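Notizen zum Vortrag »Flicken statt kaufen: zwei Jahre Nähtreff«
Kulturscheune Luditz, Jun 15, 2024

Folie 1, Begrüßung
Hallo zusammen, schön, dass ihr da seid! (Kurz warten, bis hinten alle sitzen.) Ich heiße nicht alle einzeln willkommen, sonst sind wir um Mitternacht noch hier. Aber Urho muss ich nennen: Urho Koskela hat mir damals seine alte Overlock überlassen, und ohne die stünde ich heute garantiert nicht hier.
Handzeichen: Wer hat zu Hause einen Stapel, der »irgendwann mal« genäht wird? Meiner lag drei Jahre auf dem Stuhl im Flur. Den Stuhl hatte ich schon vergessen.

Folie 2, Wie es losging
Angefangen hat es mit einer Hose, deren Bund ausgeleiert war. Ich wollte sie wegwerfen, hab dann aber im Laden gesehen, was eine neue kostet, und bin wieder heimgegangen. Gummi raus, Gummi rein, zwei Stunden Gefluche. Heute brauche ich für so was zwanzig Minuten, wenn das Radio nicht zu gut ist.
Danach kam die Nachbarin mit einem Rock, dann deren Schwester mit Vorhängen (VORHÄNGE! vier Meter!), und irgendwann habe ich gesagt: Leute, setzt euch dazu und macht selber.

Folie 3, Zahlen, ganz schnell
868 Teile haben wir bisher ins Heft eingetragen. Die 1,000 wollte ich bis heute schaffen, hat nicht geklappt, also kommt im Juli bitte alle mit Löchern in den Socken! 900 wäre auch schon eine schöne Zahl.
Falls jemand fragt: Eingetragen wird nur, was fertig ist. Halbe Reißverschlüsse gelten nicht.

Folie 4, Nähte lesen
Jetzt mein Lieblingsteil, hier darf ich ruhig langsamer werden. Bevor ihr irgendwas auftrennt, schaut euch die Innenseite an. Da steht alles drin: welche Naht zuerst kam, wo gespart wurde, wo jemand sich Mühe gegeben hat. Bei Schwarz ist das gemein, schwarzer Faden auf schwarzem Stoff, da sitze ich mit der Lupenlampe und schimpfe. Umso mehr freue ich mich über jede helle Fadenspur. 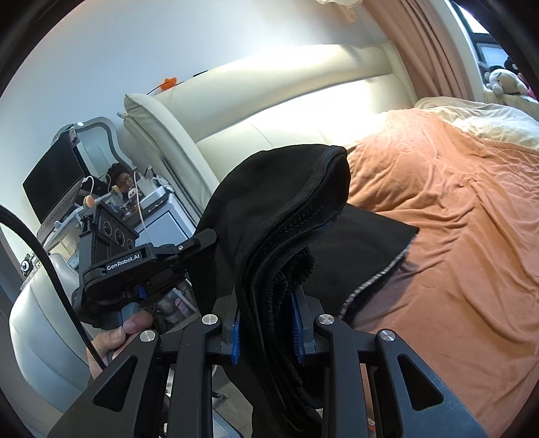 Schwarzer Stoff mit schwarz-weißer Overlocknaht an der Kante und gerafftem Gummizug

Eine Overlock macht Kante und Versäuberung in einem Rutsch, toll, solange sie hält. Zum Auftrennen sucht ihr die Nadelfäden und zieht die raus, dann fallen die Greiferfäden fast von selbst ab. Bitte nicht mit der Schere quer durch! (Geschichte mit Man-loks Jacke erzählen, aber nur, wenn Man-lok Chiu im Saal ist und lacht. Sonst weglassen.)
Beim Gummi: vor dem Annähen in Viertel teilen, den Stoff auch, Markierung auf Markierung stecken. Und dann gleichmäßig dehnen, nicht hinten ziehen wie an einem störrischen Hund. Ich hab auf die Art mehr Nadeln abgebrochen, als ich zugeben möchte.

Folie 5, Was man wirklich braucht
Einen Nahttrenner, scharf. Stoffschere, mit der niemand Papier schneidet (Zettel dranhängen!). Stecknadeln mit Glaskopf, die überleben das Bügeleisen. Garn in Schwarz, Weiß, Grau, damit kommt ihr erstaunlich weit. Eine Overlock ist Luxus, der Zickzackstich tut es am Anfang auch.
Flicken schneide ich aus alten Bettbezügen. Der Restekorb steht hinten am Ausgang, greift zu, ich will den nicht wieder mit heimnehmen.

Folie 6, Was nicht geklappt hat
Die Idee mit den festen Terminzetteln: hat keiner ausgefüllt. Jeans kürzen an einem Abend mit neun Leuten und einem Bügeleisen: nie wieder. Und Kunstleder flicken wir nicht mehr, das reißt neben jeder Naht neu ein.

Folie 7, Fragen
Wasser trinken. Wenn keine Frage kommt, selber nach dem schlimmsten Reißverschluss fragen, das zieht immer.
Danach Maschinen aufdecken, Verlängerungskabel festkleben, und wer mag, bleibt gleich zum Nähen da. Kuchen gibt's am Fenster.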